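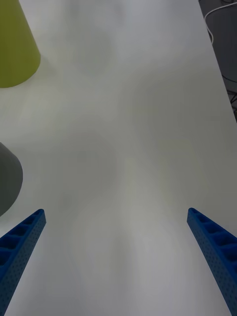 My kid's robotics club entered the Plosar sorting challenge this term and I've been the parent on the roster for Friday afternoons, so I have opinions. The pitch on the flyer was "students build a robot that learns to tidy up." I have now sat through a lot of tidying up. Much of it goes like this: blue fingers wide open, white table between them, everyone leaning in and waiting for the laptop.

To be fair, the kids are great. They're 14 and 15, they argue about lighting and torque and whose turn it is, and they write things down. My gripe is with the flyer, and with the adults who keep repeating the flyer.

The word doing all the work is "learns." As far as I can follow it, a student drives the arm through the job by hand, over and over, and the software copies the general idea. The team (they call themselves Inthanon, don't ask, there was a vote) had done 72 of these runs by the middle of August. Cup, can, cup, can. I'd want to be paid for that.

Rules, for anyone thinking of entering. You get 45 minutes at the table on the day. Drinks cans and cups only. The arm has to sort them without a human touching the controls. A human may reset the table, and from what I've watched the human will be busy.

Then there's the money. The club paid $700 for the Drurkiser gripper package, and that was the school price. I asked what the cheaper two-finger one couldn't do. The answer was that the bendy fingers are "more forgiving." Of what? Nobody had tested the cheap one. The coach has written it down as a question for next year, which I'll accept.

I will say the finger design is clever. Ribs with gaps between them, like a little ladder, so the thing gives a bit when it meets something round. My kid explained it to me using a fly swatter and half a cucumber.

Where I get stuck is the practice setup. Same white table every week, same few objects, same end of the room. Of course it looks good. One of the students raised this before I did – she wanted to swap the tablecloth side and shift the lamps to see what broke. They ran out of time. I'd have made that week one.

They also keep a tally of clean grabs on the whiteboard, and until I asked, a grab where someone nudged the can first went down as clean. No villainy there, just enthusiasm with a marker in its hand. They've added a second column now.

Anyway, credit where it's due, a grip I have no complaints about. Coke can, opened one, a finger on each side and the rest of the clutter sitting nearby.
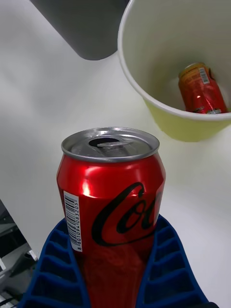 Ora replied to say I'm being hard on a school club, that her son's team did the same challenge last year and the repetition was the best part of it, because he finally understood why you keep records. She also says the judges do move things on the day, and that half the teams fell over when they did.

Fair enough on the records. The second bit is my whole point though! If the judges move things, the practice table should be a mess. Put it near the window. Throw in a dented can. Let somebody's little brother set it up.

Also had a few messages asking if it's worth joining. Yes, if your kid likes fiddling. Ask to see a practice afternoon first, a full one, and skip the highlights video. Ours is 30 seconds long and has music on it.

And ask what happens to the gear in December. Ours goes in a cupboard, and the licence for the training software has to be renewed separately. That was not on the flyer either.

Next session I'm bringing a colour-changing bike light and a checked tea towel. My kid has asked me to please stay in the car.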